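The ferry to Skutgate left at six and Braulio Zavala was on it with one bag and his father's keys. He had not been back for years. The solicitor had written in January to say the house was his, and that the roof would cost 2250 to put right, and he had left the letter in a drawer until the second one came.

The neighbour, Mrs Escobedo, met him at the gate. She had kept the stove going on cold nights and fed the cat, Keda, who was asleep on the step and did not get up.

"He never locked it," she said. "You won't need those."

He went in anyway with the keys in his hand. The hall smelled of coal. In the kitchen she put the kettle on without asking where anything was, and he sat down and let her.

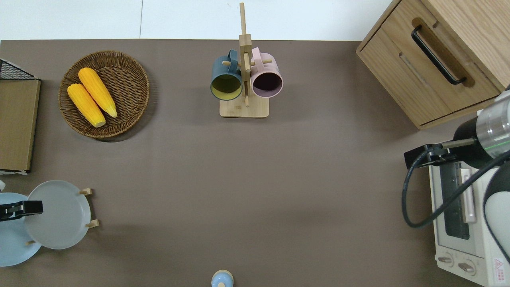
Two mugs on the stand, and corn in the basket.

They drank the tea. She told him his father had walked to the harbour every morning, even at the end, and had quarrelled with the harbour master over a mooring fee of 62 pounds. He had won, too. The boat was still down there under a sheet.

"Will you sell?" she said.

"I don't know. I thought I would."

"There's a man from the mainland wants it for the summer. He's offered 420 a week."

Braulio looked out at the yard. The shed door was open and the wind moved it a little each way.

"What did Dad say to him?"

"Told him to swim home."

He laughed – it surprised him – and the cat came in to see what the noise was. He put the keys down on the windowsill and asked her where the ladder was kept.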